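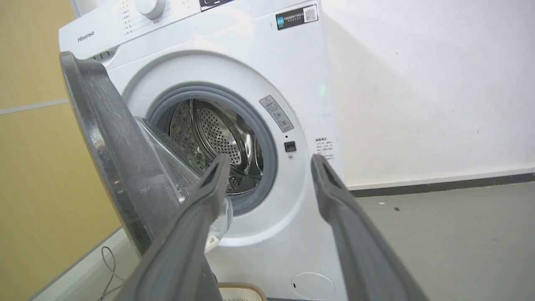 Wrist view, door open, fingers spread.

Notebook, March 2022 – laundry task, teleop collection, front-loader station

Goal for this block: get a usable set of remote-controlled demos of the washer task, start to finish, with one operator driving both arms. Task as written on the sheet: open the door, take the toy out of the basket, put it in the drum, close the door. The January version of the sheet had the basket on a stool. It is on the floor now, in front of the machine, and the old reach limits no longer apply. Do not mix January episodes with these in training. The arm postures are too different.

Setup. Leader arms on the bench with the Trimach handles, follower arms on the base, head camera and wrist cameras recording. Base parked by hand against the tape and not driven during an episode. If the base gets bumped, stop and re-park, even in the middle of a good run. The offset shows up as a steady sideways error in every grasp after it and is hard to find later in the logs.

Door. The opening move gave the most trouble. Operators want to hook the ring and pull straight back toward the base. The door swings to the left, so a straight pull loads the finger sideways and the leader handle gives no sense of it. What works is a short pull to release the latch, stop, then a slow sweep left with the fingers behind the ring. Two separate motions with a clear pause. The pause also makes the segment boundary easy to label.

Once the door is open, back the wrist off before doing anything else. With the wrist close in, the fingers take up a good part of the wrist image and the operator loses the lower edge of the gasket.

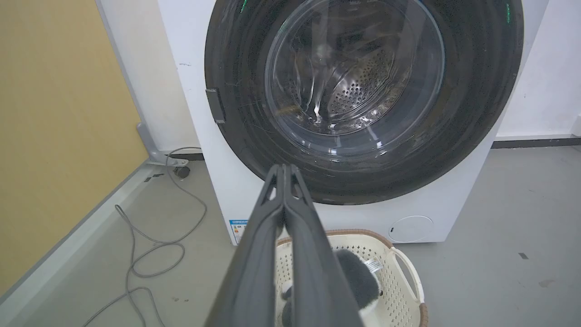
Closing is easier. Bring the fingers together first and push with the closed pair, low on the ring. Open fingers tend to land one on the ring and one on the glass, and the glass is domed, so the contact slides. Push until the latch catches, hold for a second, retreat straight back. Retreating upward drags a fingertip on the ring, and we already have enough scuffs to look at.

Verhoeven leader firmware: gripper trigger still has a dead zone in the first part of its travel. Operators compensate by squeezing hard, and the recorded gripper command jumps from open to nearly closed. For the toy this does no harm. For anything stiff it will. Raised with Stiltwood again, no fix date. Until then, log the measured finger position along with the commanded one and train on the measured one.

Counts. 193 episodes attempted in this block. 13 thrown out, all for a dropped toy or a bumped base. Partial closes were kept and tagged. Of the kept set, 12 have a regrasp in the basket. I would like more of those. A policy that has only seen first-try grasps has no idea what to do after a miss. Next block: ask operators to miss on purpose now and then, then recover at normal speed.

Running total across all household tasks is 3,140 episodes, this block included.

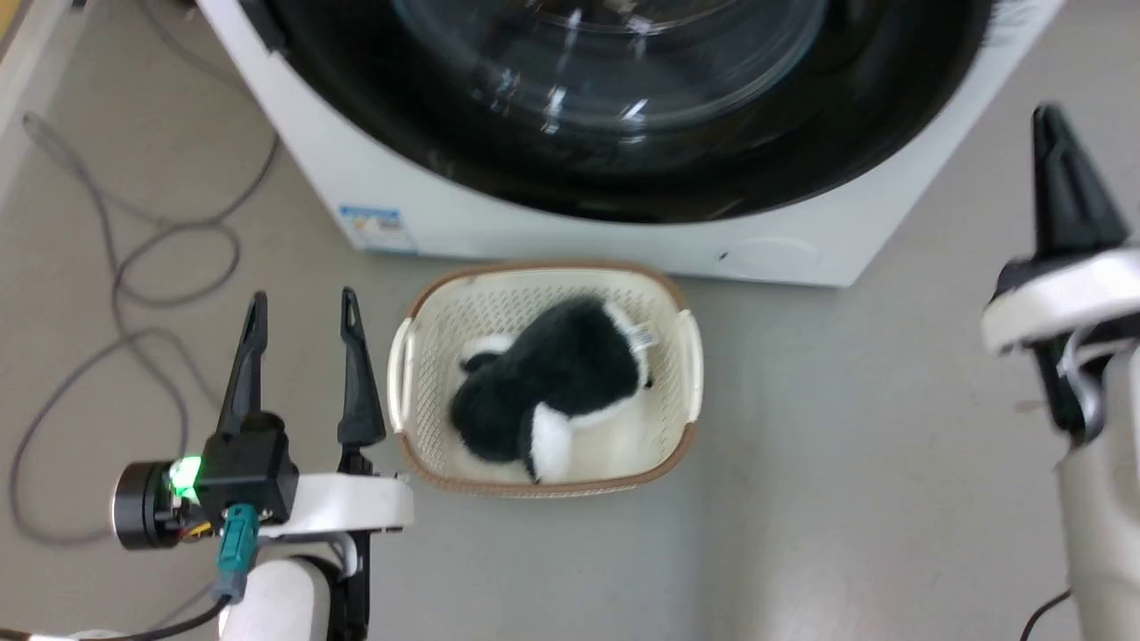

Basket grasp. The plush is forgiving, but the tag is not. If a finger catches only the tag, the toy lifts, turns and falls off on the way to the drum. Instruct operators to go for the body and come down with the fingers well open. Watch the head view for the approach and switch to the wrist view only for the last bit. The basket handles are a hazard on the way in – come in from above, never across.

Arm assignment is still unsettled. Left arm for the door and right arm for the toy keeps the elbows apart, but some operators swap, and both versions are in the set. Tagged as LR and RL in the episode notes. Train on them separately first, then merged, and compare.

To do:
- route the floor cable farther from the left side of the base
- re-check wrist camera exposure with the door open, drum reflections are strong
- second toy with a different color
- send the block to the Clasville server and verify file sizes

Recent entries
Leader handle trigger calibration
Basket height change and new reach limits
Head camera mount, second revision
Drawer task: notes on segment labels
Clasville upload script, known problems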